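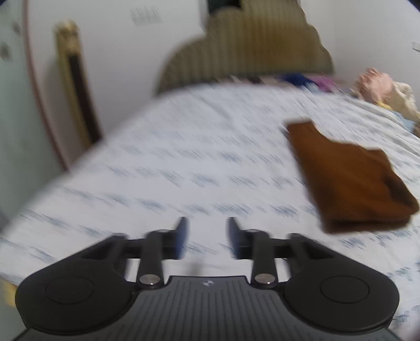
Luftgefüllte Hallen und Zelte: Hinweise zu Aufbau, Druck und Pflege

Stand: 14.7.23

Die folgenden Hinweise gelten für aufblasbare Werkstatt- und Unterstellzelte, wie sie für Segelflugzeuge, Anhänger oder Boote verwendet werden. Sie beziehen sich auf Modelle mit dauerhaft laufendem Gebläse. Zelte mit geschlossenen Luftkammern verhalten sich anders und werden weiter unten kurz behandelt.

Untergrund

Die Fläche vor dem Auslegen abkehren. Kies, Schraubenreste und Drahtstücke sind die häufigste Ursache für Löcher im Bodensaum. Auf Asphalt empfiehlt sich eine Unterlegplane, die ringsum unter der Hülle endet. Steht sie über, sammelt sich Regenwasser darauf und läuft nach innen.

Auf Gras den Saum nach jeder Standzeit anheben und trocknen lassen. Wir hatten im Juni in Steltden eine Hülle, die nach drei Wochen am gesamten Nordrand Stockflecken zeigte. Entfernen ließen sie sich nicht mehr, nur aufhellen.

Verankerung

Erst verankern, dann aufblasen. Eine halb gefüllte Hülle bietet dem Wind eine große, unkontrollierte Fläche. Die Gurte zunächst mit etwas Spiel einhängen und nach dem Erreichen des Betriebsdrucks über Kreuz nachspannen. Die Last muss am eingenähten Gurtband anliegen, nie am Gewebe.

Wassertanks sind als Ballast brauchbar, müssen aber ganz gefüllt sein. Ein halb voller Tank rollt. Welche Ballastmasse je Ankerpunkt nötig ist, steht in der Anleitung des Herstellers und hängt von der zulässigen Windgeschwindigkeit ab.

Gebläse

Das Gebläse auf eine Gummimatte stellen, Ansaugseite frei von Laub und Folie. Den Schlauch ohne Knick führen und am Stutzen mit zwei Schellen sichern, Schneckenköpfe gegenüberliegend. Kabeltrommeln vollständig abrollen.

Zu hoher Druck belastet die Nähte stärker als Wind. An heißen Nachmittagen dehnt sich die Luft in geschlossenen Kammern merklich aus. Bei solchen Zelten vormittags etwas Druck ablassen und abends nachfüllen. Bei Dauergebläse regelt sich das über die Nähte und das Überdruckventil, sofern das Ventil nicht verklebt ist. Einmal im Jahr den Ventilteller ausbauen, mit lauwarmem Wasser reinigen und trocken wieder einsetzen. Kein Fett.

Filtermatten wechseln wir nach 2.000 Betriebsstunden, in staubiger Umgebung früher. Melati Nair führt dafür ein Heft am Gebläse, was sich besser bewährt hat als jede Tabelle im Büro.

Löcher finden und flicken

Spülmittel und Wasser mischen, mit dem Pinsel auftragen, auf Blasen achten. Fundstelle mit Fettstift einkreisen – Filzstift schlägt bei hellem Gewebe durch. Flicken rund schneiden und auf allen Seiten 3 cm überstehen lassen. Beide Flächen mit dem vom Hersteller genannten Reiniger entfetten, Kleber dünn auftragen, ablüften lassen, mit der Rolle von der Mitte nach außen andrücken. Danach 36 Stunden drucklos liegen lassen.

Gewebeklebeband taugt nur als Notbehelf. Die Klebstoffreste müssen vor der eigentlichen Reparatur restlos herunter.

Abbau und Lagerung

Gebläse abschalten, alle Reißverschlüsse öffnen, Luft vom geschlossenen Ende zur Öffnung hin ausstreichen. Trocken einrollen, Folienfenster mit einem Baumwolltuch abdecken. Die Falzlinien bei jedem Packen etwas versetzen. Nagersichere Kisten mit Deckel sind Packsäcken vorzuziehen.

Ergänzungen zum Abschnitt Verankerung: Gilang Ong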